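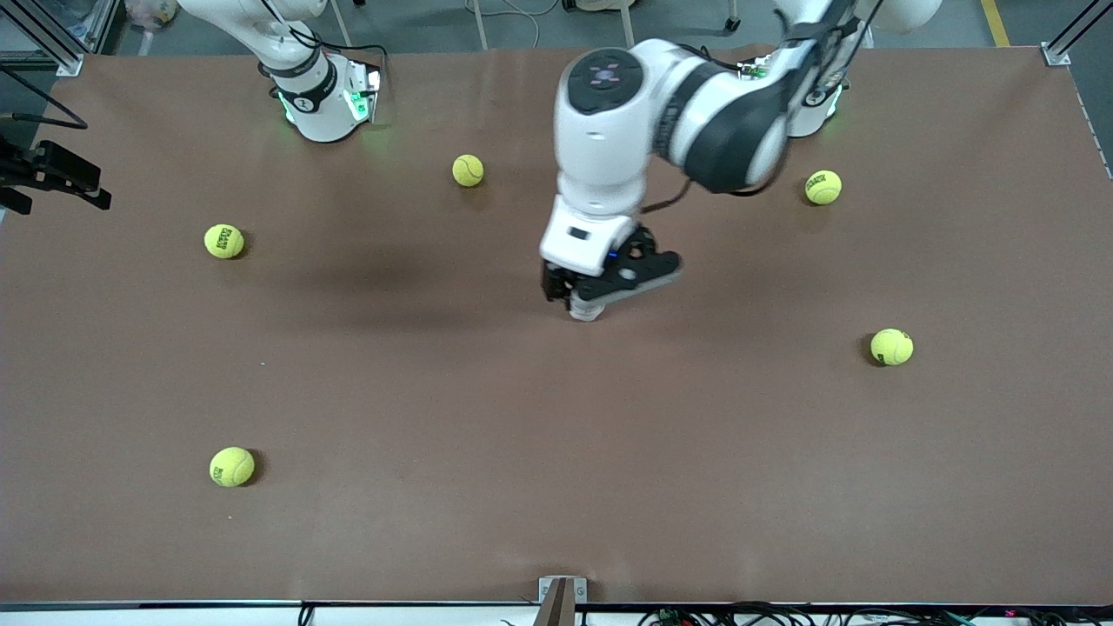
## September, after supper

The left arm quit again. Same fault as before lunch, same spot in the routine: it comes down over the table, the fingers get close to a ball, and it locks up and throws a force limit error. Five tennis balls on a table and we can't clear them. My nephew could do it with a soup ladle.

Manju thinks it's the table height. She says someone entered the number before the brown top went on, so the arm believes it has more room under it than it does and stops when it feels contact it didn't expect. Fine, but then why doesn't the right arm do it? Same table, same number, and the right arm ran all morning without a peep. She said the right arm has a different offset. I asked who set the different offset. Long silence, then she went to get tea.

Otis called Nidau support and was on hold long enough to eat a sandwich. They want the log file. They always want the log file. The last one we sent had 699 lines in it, and what came back was a link to the manual we already own.

What bothers me more is what happened at 3:40. Naveed had reached in to move a ball that had rolled up against the rail, and the arm was supposed to be held. It wasn't. It moved, maybe the width of my hand, and then faulted. He got his arm out and he's okay, he laughed about it, but I didn't. The screen said HOLD the entire time. I was looking right at it. So either the screen is wrong or the word means something different to the people at Posside who wrote the software, and I don't care for either answer.

Sohail says it was finishing a move it had already been sent. Maybe so. He also told us in the spring that the restart bug was fixed.

I wrote it up and sent it to Shazia before I left. I asked for power off at the base any time a hand goes past the edge of the table, no exceptions for "just one second." She agreed to that part. She did not agree to stopping the runs. We're at 489 good picks out of the 2000 we promised, and she's got the review call coming. I told her I wouldn't count on the 489 either, as I watched at least one of those get logged as good with nothing in the fingers. She asked me to put that in writing too. So I did.

Tomorrow Manju measures the table with an actual ruler. I'm bringing my own tape measure. If it comes out 6 millimeters off like she's betting, I owe her lunch, and I still want to know why HOLD didn't hold.

Forgot to call the dentist. Car is making the noise again.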